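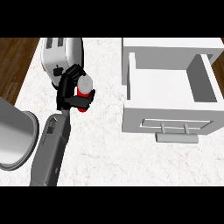 Call for participants: judging robot motion in a simulated kitchen

Posted 9 Apr 2023

The Quinlan group is looking for adults to watch and rate short clips of a robot arm handling kitchen objects. The study is online and paid. You do not need any background in robotics.

What we are studying

Our control method, Tetow, learns from demonstrations recorded in simulation. The usual way to score this kind of method is to mark each attempt as a success or a failure. In our last round the arm got a can into a drawer in 73 per cent of attempts, but that figure says nothing about how it got there. Some attempts were smooth. Others had the can tipped well over, or stopped and started several times before the end. We want to know whether people agree on which attempts are better, and whether their ratings can be used to train the next version.

We have 4,000 recorded attempts, all set on the same marble kitchen counter with a toaster and a white drawer unit. From these we have picked 800 clips for rating.

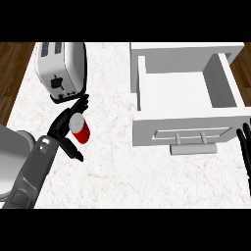

Renard, from the pilot: I thought I would only care whether the can ended up in the right spot. By the second set I was marking clips down for the way the arm got there, and I had to go back and read the instructions again.

Comments like this led us to split the rating into two parts. You will now score the result and the movement separately, each on a five-point scale, with a box for notes if you want to add any.

What you will do

You will complete two sessions on our rating site, Grirunar, at least one day apart. Each takes roughly 19 minutes. A few clips come up in both sessions so we can check how steady the ratings are. Please use a laptop or desktop computer, as the site does not work properly on phones.

Who can take part

You must be 18 or over, comfortable reading English, and have normal or corrected vision. People who labelled data for earlier Tetow work can't take part this time. Colour blindness is not a barrier, but please tell us on the sign-up form.

Payment and privacy

You will receive a gift card after the second session. If you stop after the first, you will be paid half. We store ratings under a number and keep your email address in a separate file, which is deleted once payments are finished.

To sign up, fill in the form on the Quinlan study page. Places close at the end of April.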